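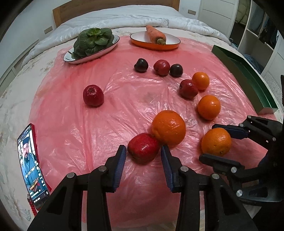
5. Condition survey of rendered shopfronts

5.1 Buildings and records

The survey covered the older commercial streets of Floststead and the smaller town of Fisel. The two towns share one heritage register, which lists 3,305 structures of all kinds, from churches to stone walls. We limited the study to rendered shopfronts that had received a repair grant from the town council. That left 141 buildings. Each was visited once by a surveyor, who worked from the sidewalk and, where the owner agreed, from an upper window or balcony.

The grant files were uneven. Those from the first years of the program hold little more than an invoice and a signed form. Later files usually include the contractor's method statement. Where the file did not name the material used, the repair was recorded as "unknown" and left out of the comparison between lime and cement, but it was kept in the overall condition results. 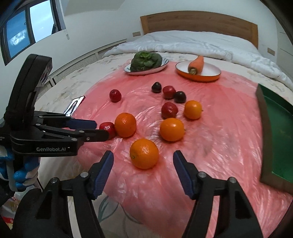
Surface texture caused more disagreement between surveyors than any other item on the form. The Hollis scale, which we used for all texture readings, has five grades, running from trowel-smooth to coarse roughcast. Grade 3 is named "orange peel." In training, some surveyors took this to mean any surface that was not flat, and others used it only for a sprayed finish. The peel of the large orange in Figure 3, bumpy and dimpled all over, is close to what the grade is meant to cover: shallow pits set near each other, with no loose grit standing out. Once this was explained, agreement between pairs of surveyors improved, though grades 3 and 4 were still confused on north-facing walls, where there was little side light to bring out the relief.

5.2 Reading patched areas

Patches were recorded separately from the original wall. A patch was counted as matching if its texture grade was the same as that of the render next to it and its edge could not be picked out from across the street. Paint color was ignored, as most of the shopfronts had been repainted after the work. 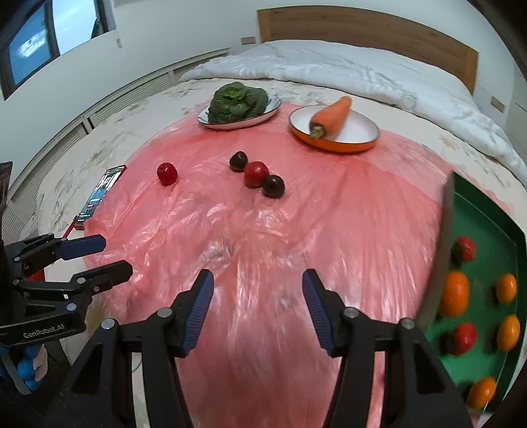
Buildings with repairs still in progress gave less reliable readings. Several contractors hang plastic sheeting over new lime render to slow its drying, and the surveyors were at first told to record what they could through it. We dropped this rule after the first round. Even a translucent sheet hides a good deal once it wrinkles; on the pink one in Figure 4, bright reflections follow the creases, and reflections of that sort can be mistaken for ridges in the surface behind. Covered walls were entered as "not read" and visited again when the sheeting was down. The Vernix database accepts a blank texture field, so these entries did not affect the averages.

5.3 Later work by owners
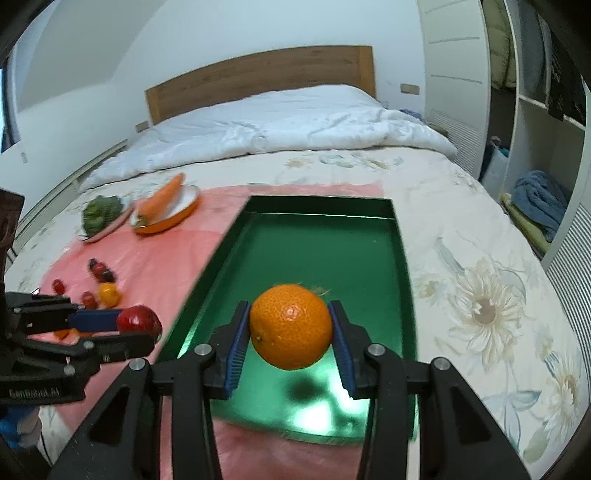
Did owners who received a grant for render go on to repair other parts of the front?

In Floststead, most did, and windows and gutters were the usual next step. In Fisel further work was less common. The files do not record owners' reasons, and we did not interview them. One difference that may matter is that Floststead lets an owner apply again after 3 years, while Fisel allows a single grant for each building.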